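Kitchen hand and robot minder, Ultton commissary kitchen, Pernley

Permanent, 29 hours a week, early starts
2 positions

About the job

Ultton makes soups, mash, gratins and one controversial potato salad for cafés, school canteens and aged care homes. For years the prep room at Pernley ran on people, peelers and a radio stuck between stations. Last September we put in two robot cells from Boseo, and the work has been shifting under our feet ever since.

We are looking for two people to join the prep team on the morning side. You will spend part of your shift doing ordinary kitchen work and part of it looking after machines that pick up vegetables for a living. If you have ever trained a teenager on their first day, you have most of the skills already.

What has changed, and what hasn't

The cells took over sorting and loading. That used to mean standing at the chute and lifting potatoes one by one into the peeler trays, and the people who did it have not asked for it back. They have moved to cooking, packing and what the roster calls "cell support", a title chosen without consulting anyone who has to wear it on a badge.

Nobody's hours were cut when the robots arrived, and that commitment is written into the site agreement. Some things did get worse for a while. The breaks went odd, because a machine doesn't get hungry at ten. The room is quieter, which some of us like and some of us don't. We now stop both cells for morning tea, so everyone sits down together, and the potatoes wait.

The potatoes are still the hard part. A carton is always the same shape. A Landry white can be a neat egg or something resembling a boxing glove, and the gripper has to come in from both sides and hold it without bruising. Before any new grip goes live on the floor we run it in simulation, and the team gets a say in whether it looks sensible. You will be asked for your opinion on pictures of a potato between two black fingers, over a marble surface far fancier than any bench we own. 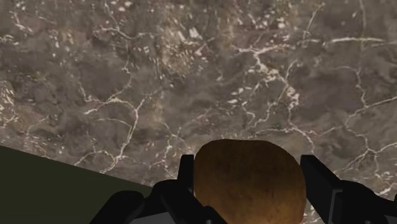
What you'll be doing

Start-up at 5:30 am: wash down, check the gripper fingers for wear, load the first crates.

Clearing jams and drops. There will be drops. Pick them up before someone finds them with a heel.

Looking over simulated grips on the office screen with the cell technician and saying what you think, in plain words. "It'll squash that" is a perfectly good technical note.

Hand prep for everything the robots are hopeless at, currently including leeks, herbs, pumpkin and anything with mud on it.

Filling in the fault log. Please write more than "did it again".

Lifting crates of up to 12 kilos, with a trolley for the longer hauls.

What we're after

Some time spent in a commercial kitchen, packing shed or food factory. A food handling certificate, or willingness to get one in your first month at our expense. Steady hands and a reasonable temper before sunrise.

You don't need to code. You don't need to like robots, either. One of the best people on the current crew calls both cells by the same rude name and can tell from across the room when one is about to lose its grip.

You do need to be comfortable pressing the stop button. It is large, red and free to use, and you will never be told off for stopping a cell when something looked wrong. We would sooner lose a tray of mash than a fingernail.

What you get

Award rate plus the early shift loading, paid fortnightly. Ninety minutes of paid training each week for the first two months, done on shift. Boots, apron and a locker that closes if you lift the door slightly. Staff meals, in which you may notice a theme.

How to apply

Send a résumé and a few lines about a job you've done that changed while you were doing it. Quote reference 919. No cover letter is needed, and if a chatbot wrote your few lines we'd rather have fewer of your own.

Shortlisted applicants will be invited to a paid trial morning in the prep room. Wear closed shoes and eat something first.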